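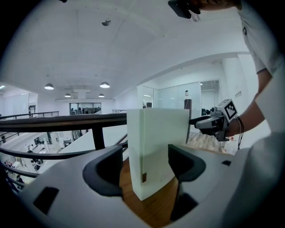
夹层办公区整理求意见：地上的线、栏杆边的台面、顶上的灯

版块：办公空间与收纳 > 改造讨论
楼主：半层楼
发表于 5月4日 星期三

各位好。中文不是我的母语，我写得比较慢，如果有词用得不准确，请大家指出来，我会改。

我们在 Drutville 租了一处开放式办公室，楼的名字叫 Venddale。楼里有上下两层，中间是挑空的，上层沿着挑空有栏杆，可以直接看到楼下的办公桌。我们主要用上层，也就是夹层。搬进来是一月的事，当时大家都很忙，东西先放下就开始工作，以后就一直没有认真整理过。现在领导批给我 2000 元，请我把夹层“弄得像样一点”。领导没有说什么叫像样。

我想了很久，把问题写成下面几项：

一、地上的线。插排放在地板上，白色的线从那里向各个方向走。工作的时候需要电，所以线不能没有，但是现在的样子很难打扫，走路也要低头看。

二、栏杆旁边的木台面。因为它高度合适、位置也方便，大家喜欢随手把东西立在上面，比如盒子。栏杆的另一边就是楼下。

三、灯。顶上有长的灯管，也有深色的吊灯。两种灯的光我觉得不太一样，下午的时候不太舒服。

四、空调。它挂在墙上靠近顶的地方，位置是房东定的，我们不能移动。

不能做的事情：不能在地板上打孔，不能在栏杆上打孔，不能改墙里面的电路。可以做的事情：可以粘，可以挂，可以买家具，退租的时候要恢复。

请大家给一些意见，先做哪一项，后做哪一项。谢谢。

2楼 阿槐不加班

先夸一下，这个栏杆挺好看的，深色木扶手配黑色的弯横条，不是那种到处都有的玻璃栏板。

不过第二项我建议你放到第一位。栏杆边立着一个又高又窄的盒子，我看着就紧张。楼下有人在工作位上的，你看栏杆那边，有人坐着有人站着（太小看不清）。横条之间是有空隙的，东西倒了不一定会被拦住。

3楼 线要横平竖直

不同意楼上的排序。先弄线。

理由是绊倒这件事每天都可能发生，盒子从台面掉下去要好几个条件凑在一起。当然两件都要做，但是楼主只有一个人、一笔钱，总要有先后。

4楼 阿槐不加班

回复 3楼：绊倒是自己摔一下，掉东西下去是别人头上挨一下，后果不一样的。而且第二项几乎不花钱，贴一张纸、换一个放东西的位置就行了，为什么不能先做？

5楼 线要横平竖直

贴纸没有用。我在上一家公司贴过“请勿放置物品”，第二天纸上面放了一杯咖啡。

6楼 半层楼（楼主）

谢谢两位。我同意第二项花钱少，所以可以马上做。但是 5楼 说的情况我们这里也有过，我在冰箱上贴过一张说明，语法检查了三遍，没有人看。

补充一些情况。夹层的地面是木头花纹的，颜色均匀，擦起来容易，但是线在上面非常明显。墙和顶都是白色的，所以白天很亮。 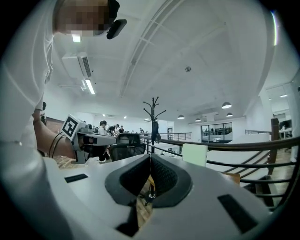
夹层的顶：左边是壁挂空调和长灯管，右边是深色的吊灯

请大家先看灯和空调的位置。我的问题是：如果我只能改一种灯，应该改哪一种？

7楼 灯泡收藏者

我来说灯。我做过几年店铺照明，办公室做得少，你参考。

白顶白墙的房子有一个好处，就是光会被反射得到处都是，所以你不一定需要很多灯，你需要的是灯的颜色一致。长灯管一般偏白，深色罩子的吊灯很多人喜欢装偏黄的灯泡，两种光混在一张桌子上，眼睛会累。你说下午不舒服，很可能就是下午自然光变弱，这两种光的差别就出来了。

所以先不要动灯具，去看吊灯里面灯泡上写的色温是多少，灯管上写的是多少，把灯泡换成和灯管一样的。灯泡便宜，灯具贵。

还有，深色的罩子只往下出光，挂在那里，罩子下面亮，旁边暗。如果罩子下面正好是走道，那么这个光就浪费了，把桌子移过去比把灯移过来容易。

8楼 Haruko_desk

7楼说的灯泡我同意，但是“统一成和灯管一样”我有保留。全部偏白以后，晚上会像诊所。我们办公室就是这样改的，改完以后大家下班都变早了（老板不高兴）。

我会反过来，把长灯管换成暖一点的。

9楼 灯泡收藏者

回复 8楼：可以，方向随意，一致就好。但楼主是租的，长灯管属于房东，换下来的原件要保存好，还要有地方放。灯泡只有一小盒，灯管很长，这个你要想一下。

10楼 半层楼（楼主）

我借了梯子去看。吊灯的灯泡上面字已经看不清楚，我关灯以后等它凉了，用布擦了一下，还是看不清楚。我会带一个去店里比较。

我们的梯子是向楼下的公司借的，他们要求当天还。所以换灯泡要一次做完。

11楼 老电工的女婿

插一句安全的。夹层换灯泡的时候，梯子不要放在靠栏杆的地方。人站在梯子上以后，腰就比扶手高了，栏杆对你等于没有。如果有一盏灯正好靠近挑空，那盏不要自己换，叫物业。

不是吓你，我见过有人为了一个灯泡把一只脚踩在扶手上。

12楼 半层楼（楼主）

回复 11楼：谢谢，这一点我完全没有想到。我会问物业。

13楼 小户型研究生

空调那边有人说吗？我看顶上有一条斜着走的白色长梁，梁上有一条格栅一样的东西。如果那也是出风口，楼主的空调问题可能不在墙上那台，两边的风会打架。

14楼 半层楼（楼主）

回复 13楼：我问了物业，他们说“那个以前是用的”。我再问现在用不用，他们说要查一查。我把手举起来试过，感觉不到风，但是我个子不高。

15楼 老电工的女婿

试风用一条细纸条，粘在扫把杆上举上去。手是不准的。

16楼 不懂就问的猫

我不懂空调，我想问的是声音。白色的弧形顶，中间又挑空，楼下说话是不是夹层都能听见？我们公司也是类似结构，楼下的同事打电话，我在楼上把他孩子的补习班时间都记住了。

17楼 半层楼（楼主）

回复 16楼：是的，能听见，特别是笑声。我没有把声音写进清单，因为我觉得 2000 元解决不了。如果有便宜的办法，请告诉我。

18楼 Haruko_desk

便宜的办法就是布。栏杆内侧挂毛毡，挂上就行，不用打孔，夏天还可以拿下来洗。顺便把横条之间的空隙也挡住了，2楼担心的掉东西也少了一半。

19楼 阿槐不加班

18楼这个好！一件事解决两个问题。

20楼 老电工的女婿

先别急着说好。布挡视线，也挡风，而且公共建筑的栏杆上挂可燃的东西，物业和消防那边不一定同意。要问清楚，还要买阻燃的。阻燃的毛毡价格就不是那个价格了。

另外，毛毡挡小东西可以，一个有重量的盒子掉过来，挂钩就开了。不要把它当成防护。

21楼 Haruko_desk

回复 20楼：我说的是少一半，没有说全部挡住。阻燃的确实要买，这个我漏写了，抱歉。

22楼 线要横平竖直

大家都在说天上的事情，我来说地上的。楼主能不能讲一下线的走法？从墙到插排多远，插排到桌子多远，人从哪里走。没有这些没有办法给方案。

23楼 半层楼（楼主）

好的，我写一下。

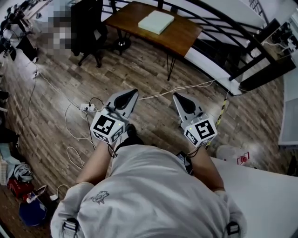 木纹地面上的插排和白线，有一条长线从桌子前面斜着过去

插排放在地板上，已经插了深色的插头。白线从插排散开，一部分向左，一部分向后面，还有一条长的斜着往右上方走。右边有一根黄黑条纹的杆子，请大家做方案的时候也把它考虑进去，线最好不要绕过它的脚。

从墙上的插座到最远的桌子，沿着墙走，我用卷尺量了，是 20 米。如果直接横穿就短很多，可是人也从那里走。

这块地面我们需要保持能活动，人会站在中间，也会来回走，而且要低头看手上的东西，没有时间看脚下。所以我的希望是：中间没有线，线都在边上。

24楼 线要横平竖直

明白了，谢谢，比我想的清楚。

我的方案是这样：

先把横穿的那条斜线取消。它是整个地面上最长的一条，又从人站的地方旁边过去，只要它还在，别的线收得再整齐也没有用。

插排离开地板，固定在桌子下面或者桌腿上，用扎带或者用背胶的支架都行，你不能在地板打孔，但是桌子是你们自己的吧？自己的桌子可以上螺丝。插排上桌以后，地面上只剩下一条进线。

进线沿着墙脚走，用带背胶的线槽盖起来。到了必须过走道的地方，再用斜坡形的过线板，宽一点，两边贴住。过线板只在一个地方用，不要到处都铺。

多余的长度绕成 8 字形，用魔术贴绑住，放在桌下的篮子里。不要绕成小圆圈再用力拉紧，线芯不喜欢这样。

25楼 买过很多线槽

线槽我可以提供一点经验。我用过 Lapiņa 的地面线槽，软的那种，拐弯不用切。优点是踩上去没有声音，缺点是背胶很强，退租的时候要用吹风机慢慢加热，我撕了一个下午。木纹地面如果只是贴面，要小心表层一起被撕下来。

你先在角落贴一小段，放几天，撕下来看看。

26楼 桌子底下有宝藏

Lapiņa 的我也买过，颜色选白色会后悔。白色在木纹地上，一周以后就变灰色，而且灰得不均匀，中间灰两边白。选棕色，或者干脆选深灰。

27楼 买过很多线槽

回复 26楼：沿墙脚走的那段可以用白色，因为墙是白的，没有人踩。过走道那段用深色。我家里就是这样分开用的。

28楼 路过的房东

我从房东的角度说几句，可能大家不爱听。

租客最喜欢说“背胶不伤地板”。伤不伤要看地板是什么材料、贴了多久、晒不晒太阳。我验房的时候，胶印是扣押金的主要原因，打孔反而很少有人敢做。

建议楼主写一封邮件给房东，附上准备用的产品和位置，请对方回复同意。哪怕只回一个“可以”，也留着。

29楼 线要横平竖直

同意 28楼。另外胶可以不直接贴地板：先贴一层纸胶带，再在纸胶带上面贴线槽。会没有那么牢，但是沿墙脚没有人踢，够用了。

30楼 老电工的女婿

纸胶带那个，走道上千万不要。过线板要是滑了，比没有过线板更危险。走道上用有自重的橡胶过线板，不需要胶，靠重量压着。

31楼 半层楼（楼主）

我读了全部回复，非常有用。邮件我今天就写，我会写两种语言。

我有一个问题：24楼说把插排放到桌子下面。我们的桌子有时候要移动位置，如果插排固定在桌子上，移动的时候会不会拉到线？

32楼 线要横平竖直

回复 31楼：会，如果你不先拔插头。所以在桌边留一段松的，绑一个活结，要移桌的人看到活结就知道要先去墙边。经常移动的桌子，就不要放插排，把插排放在不动的那张上。

33楼 天花板派

我反对地面方案。

既然中间这块地面要保持能活动，电就应该从上面来。楼主的顶上有梁，从梁的方向垂一根吊线下来，下面接插座，用的时候拉下来，不用的时候挂起来。地面一条线都没有，扫地也可以一直扫过去。我们工作室用的是 Tilus 的可收线吊盘，用到现在没有想过要换回来。

34楼 老电工的女婿

楼主第一帖写了，不能改电路，不能打孔。吊盘怎么固定？用胶粘在梁上？那个东西有重量，下面站着人。

35楼 天花板派

可以用夹具夹在梁的边上，不用孔。

36楼 老电工的女婿

前提是梁有可以夹的边，而且能承重。白色的一条长梁，外面有可能只是包的板子，里面是什么，从外面看不出来。包板是不能承重的。再说上面还有一段格栅。没有图纸我不会建议任何人往上面挂东西。

37楼 天花板派

回复 36楼：那就让物业出图纸。你一直说不行不行，那什么都做不了了。

38楼 老电工的女婿

我说的是没有图纸不行。有图纸我帮他算都可以。

39楼 Haruko_desk

两位都有道理。还有一个中间办法，用落地的立杆，底座重的，杆子立在工作区的边上，线从杆子上面走，到桌子再下来。退租的时候搬走就行。

40楼 桌子底下有宝藏

立杆我用过，底座是要占地方的，而且人往后退的时候会撞到。地上那根黄黑条纹的杆子大概大家还看得见，再多几根细细的深色杆子，我觉得反而乱了。

41楼 不懂就问的猫

我站地面派。理由很简单，线在上面的时候我总想抬头看它。

42楼 天花板派

我也问一下价格，楼主的预算里，吊盘一个 579 元，是我当时买的价钱，不含安装。地面方案大家有没有算过？不要说到最后比我的还贵。

43楼 买过很多线槽

回复 42楼：线槽是按段卖的，我当时 200 元买的一包，沿墙走用了一包还剩一些。楼主距离长，要多买。橡胶过线板另外算，重的那种运费比较贵，最好找可以自己去取的店。

44楼 半层楼（楼主）

谢谢 33楼 的方案。我很喜欢地面完全干净的想法。我问了房东，梁的图纸他们没有，或者说不愿意找。所以吊盘这次不做，我会把它写在给领导的报告里，作为以后的可能。

579 元我也记下来了，这个数字对领导很有帮助，因为他喜欢比较。

45楼 天花板派

可以理解。没有图纸的房东我也遇到过。

46楼 小户型研究生

回到木台面吧，我觉得这个还没有讨论完。

楼主说大家随手把东西立在上面。为什么立在那里，没有立在别的地方？因为别的地方没有高度合适的平面。所以禁止是没有用的，要在离栏杆远一点的地方给一个一样方便的平面。比如靠墙放一张窄的高边桌，东西自然就会搬过去。

47楼 阿槐不加班

46楼说到点上了。我补充，桌面要有一点边沿，托盘也可以。白色的高盒子这种形状，底小，身子高，放在有边的托盘里就稳得多。

48楼 路过的房东

那个木台面本身也可以保护一下，铺一张软垫，棕色的木头表面最怕拖东西。铺了垫子以后东西反而更容易放上去，所以请先搬走再铺，铺了以后放一盆矮的植物占住位置。

49楼 阿槐不加班

放植物？花盆掉下去比盒子重多了！

50楼 路过的房东

有道理，植物收回。什么都不放。

51楼 桌子底下有宝藏

笑死，绕了一圈又回到 2楼。

我提一个小办法：台面靠栏杆的一边放一条矮的挡条，背面用可以撕的胶。高度不用多，能挡住盒子底就行。东西就算推过去，也会先碰到挡条。

52楼 小户型研究生

挡条能挡住滑，挡不住倒。高的东西碰到挡条，底停了，上面继续走，反而更容易倒过去。我做过快递打包台，纸盒就是这样翻的。

53楼 桌子底下有宝藏

回复 52楼：没想过这个，确实。那就横着放，高盒子一律躺下。

54楼 半层楼（楼主）

我把 46楼 和 53楼 合在一起：买一张靠墙的窄高桌，高的盒子躺下放。木台面上只放正在用手拿着的东西，用完拿走。我会用口头说，不贴纸。

还有，盒子的问题让我想到，我们的盒子外面没有写字，大家不知道里面是什么，就会打开看，看完不一定盖好。请问标签用什么比较好？

55楼 标签打印爱好者

终于轮到我了！

白色盒子不要用白底黑字的标签，远看跟没有一样。用黄底黑字，或者浅绿底。贴的位置很重要：如果盒子有时候立着有时候躺着，就在窄的那一面和宽的那一面各贴一张，字的方向都按照平时放的方向。只贴一面的话，那一面永远朝墙，我不知道为什么，可是永远是这样。

文字只写种类，不要写数量。数量每天变，标签不会变，过一个月就没有人相信标签了。

56楼 不懂就问的猫

我们办公室的标签写的是“杂”，每个盒子都是“杂”。

57楼 标签打印爱好者

回复 56楼：这个我治不了。

58楼 半层楼（楼主）

回复 55楼：谢谢。我们有几种语言的同事，我想写中文加一个小图案，可以吗？

59楼 标签打印爱好者

很好，小图案放左边，字放右边，图案要大过字。不要从网上找太复杂的图，打印出来是一团黑。自己画个插头、画个螺丝，大家都认得。

60楼 Haruko_desk

我还想说一下打扫的顺序。楼主改造那天，请按照从上到下来做：先灯，再空调附近的灰，再桌面和台面，最后地板。我们上次先铺了线槽再擦吊灯，灯罩上的灰全部落在新线槽的缝里，非常后悔。深色的罩子看不出灰，擦的时候才知道有多少。

61楼 灯泡收藏者

深色罩子用干的软布，不要用湿布，湿布会留水痕，深色上面特别明显。擦之前断电，等凉。

62楼 半层楼（楼主）

我现在的计划如下，请大家看有没有错误。

周末，楼下的公司不上班，我们做灯。靠近挑空的吊灯请物业做，别的自己做。灯泡带去店里比较颜色，先买一个试。我选择和灯管一样的颜色，因为这样不用保存房东的灯管。8楼 的朋友，如果以后像诊所，我会来这里道歉。

同一天，做完灯以后擦灯罩和桌面，最后擦地板。

地板干了以后，贴线槽。沿墙脚用白色，先贴纸胶带。过走道的地方用重的橡胶过线板，不用胶。横穿的斜线取消。插排放到不移动的那张桌子下面。

然后放窄高桌，把台面上的东西搬过去，贴标签。

毛毡先不买，等物业对阻燃的要求回复。空调用纸条测试以后再说。

63楼 线要横平竖直

顺序没有问题。有一点：线槽要在插排固定好以后再贴，不要之前。先确定两个端点，中间的线才知道多长。很多人先贴线槽，最后差一个拳头的距离，只好再接一个插排。

64楼 老电工的女婿

对，而且不要插排接插排。20 米的距离，要买一根足够长、线够粗的成品，一次到位。如果是卷盘的，用的时候要全部放开，卷着用会发热。放开以后多出来的，照 24楼 说的松松地绕 8 字。

插头插好以后，用半小时，摸一下插头和线，热的话马上停。

65楼 半层楼（楼主）

两点都加上了。“差一个拳头的距离”这个说法我很喜欢，我会用。

66楼 买过很多线槽

再提醒一个，线槽贴之前要用酒精擦墙脚，不是用水。水干了以后还有灰。酒精开窗用，离电远一点。

67楼 路过的房东

邮件回复了吗？

68楼 半层楼（楼主）

回复 67楼：回复了。线槽可以，过线板可以，窄高桌可以。关于纸胶带，房东写的是“请注意”，我不太明白这是同意还是不同意，我又写了一封。

69楼 路过的房东

“请注意”的意思是，没问题就同意，有问题就扣钱。你再写一封是对的。

70楼 小户型研究生

窄高桌的尺寸提醒一下，深度别贪大，靠墙放，人要能从前面正常走过去。高度跟那个木台面接近，不然大家还是会回到原来的地方去放。

71楼 半层楼（楼主）

我量了木台面的高度，写在手上，然后洗手了。明天再量。

72楼 不懂就问的猫

哈哈哈哈写在标签上啊！

73楼 半层楼（楼主）

房东第二封邮件写“可以使用纸胶带”。我已经保存，也打印了一份。

灯泡买了一个回来试，和灯管放在一起看，我看不出差别，同事说还差一点，他是学画画的。我们决定听他的，再去换一种。

纸条也测试了。壁挂空调的风吹得很清楚，梁上格栅下面的纸条没有动。物业还没有查完。所以我想把桌子的方向转一下，让人不要正对着空调坐，有人觉得这样可以吗？

74楼 灯泡收藏者

听学画画的。

桌子可以转，但是转之前看一下屏幕里会不会映出吊灯，深色罩子里面如果是亮面的，映在屏幕上是一个很亮的圆点。坐下来把屏幕关掉，黑屏的时候看最清楚。

75楼 天花板派

空调还有一种加在出风口的导风板，挂上去的，不打孔。先看型号再买，格栅形状不一样挂不住。

76楼 半层楼（楼主）

好的，我先看黑屏，再看空调的型号。导风板的钱要从毛毡那里出，所以毛毡要再等一等。16楼 的朋友，对不起，笑声还是会听到。

橡胶过线板的店说可以自己去取，我明天去，如果太重我就坐出租车回来。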